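How to Prepare an Employee Spotlight Interview

At Cuvora we publish a short interview with one colleague in each issue of our staff newsletter. These steps help new writers.

Step 1. Ask first. Write to the person and explain where the text will appear.
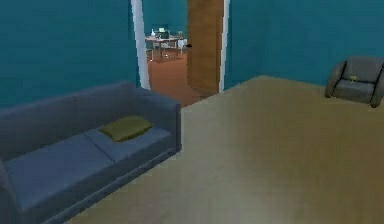

Step 2. Choose a calm place for the talk. A meeting room with a long table can feel like a job interview. A low sofa with a throw pillow, like this gray-blue one, makes it easier to speak about family or health. Plan 30 minutes and send your questions one day before.

Step 3. Let the person choose the topics. When I interviewed Sorcha Paterson from our Canddale office, she wanted to speak about learning English as an adult, so I put away my other questions.

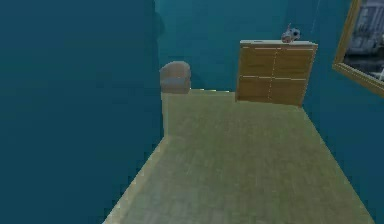 Issue 27, page 16

Step 4. Write the draft soon, while you remember the voice. Keep the person's own words, also when the grammar is not perfect. Ask which name and pronouns to print. 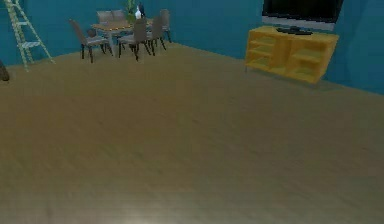 Step 5. Send the draft back and wait for a clear yes. If something must be removed, remove it without discussion. Then send the final text to Cameron Gunn. For the next issue he needs it by Wed 8 September.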